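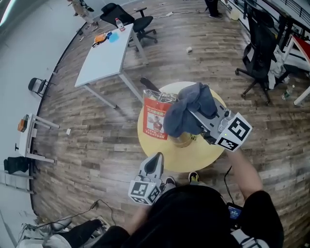

A cloth and a glass jar at a round yellow table.

How to report conflict-related damage to your home

Residents of the Starnau district whose homes have been damaged by shelling, rocket fire or falling debris may apply to the Antwi Relief Office for emergency repairs and temporary housing. Tenants may apply as well as owners. There is no charge, and applicants do not need a lawyer.

Before you begin

Do not return to a damaged building until the civil defence service has declared it open. A notice will be posted at the street entrance. If you find an unexploded object, or anything that might be one, leave by the way you came in and call the emergency line. Do not mark, cover or move the object.

You will need:
An identity document, or the replacement slip issued at a registration point
Proof of address, such as a utility bill, lease or school letter
The mobile number on which you wish to be contacted

Applicants who have lost their papers should go to step 2 without them. An officer will check the address against the municipal register.

Step 1. Record the damage
Photograph each affected room from the doorway, then the outside walls and the roof if these can be seen safely from the street. Write down the date and approximate time of the incident. Keep receipts for any urgent work, including plastic sheeting and replacement locks.

Step 2. Register the claim
Claims may be made through the Skellus online service or in person at the Utetik registration point. Select "Conflict damage – residential" as the claim type. Damage to shops, vehicles and farm buildings is handled on a separate form.

You will receive a reference number by text message. Please quote it in all correspondence.

Step 3. Attend the inspection
An inspector will contact you within five working days. An adult member of the household must be present. Inspectors carry an identity card and will never ask for payment – if you are asked for money, end the visit and report it to the office.

Step 4. Receive the decision
Decisions are sent in writing. Homes assessed as habitable may qualify for a repair grant of up to 700 in local currency, paid in two instalments. Households that cannot return home are referred to the housing desk, which currently holds 89 furnished units.

If you disagree with the decision
A review may be requested using form 5, available from the registration point. Attach any new photographs or receipts. Work begun before the review is complete may still be claimed, provided that the original damage was recorded under step 1.

Page last updated: Jan 21, 2025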